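Keep the Sultside launderette open

Graham Fairclough
2022-01-16
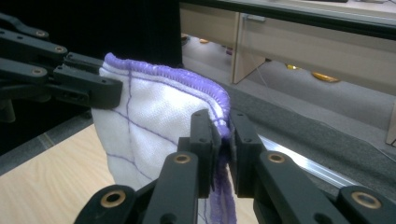

A white towel with a purple hem.

The council wants to close the launderette on Buten Road and let the unit to somebody who will pay more. I think it should stay, and I say so as a person who owns a washing machine.

Mine broke in December. The part took weeks, and in that time I carried two bags down the hill and back like everyone else who uses the place. A full wash and dry costs 5 pounds. That is dear if you do it every few days, but a new machine is dearer, and plenty of flats in Sultside have no room or plumbing for one.

The council's paper says the unit loses 2,680 pounds a year against market rent. It does not say what happens to the people who go there. The next launderette is at Rotich, two buses away. Try that with wet bedding and a toddler.

Sharon Mfaume has run the counter for years and does service washes for several of the older tenants. She told me 49 households bring her their towels and sheets every week. Some of them could not lift a wet double duvet if they had a machine in the kitchen.

I have heard it said that the trade is dying anyway. Perhaps it is in other towns. On the evenings I went I usually had to wait for a dryer.

We pay for a library and a park and do not ask either to match the rent of a coffee shop. Clean sheets are at least as useful as a flower bed. The paper goes to the full meeting next month, and letters can be handed in at the front desk until then. Mine is already there.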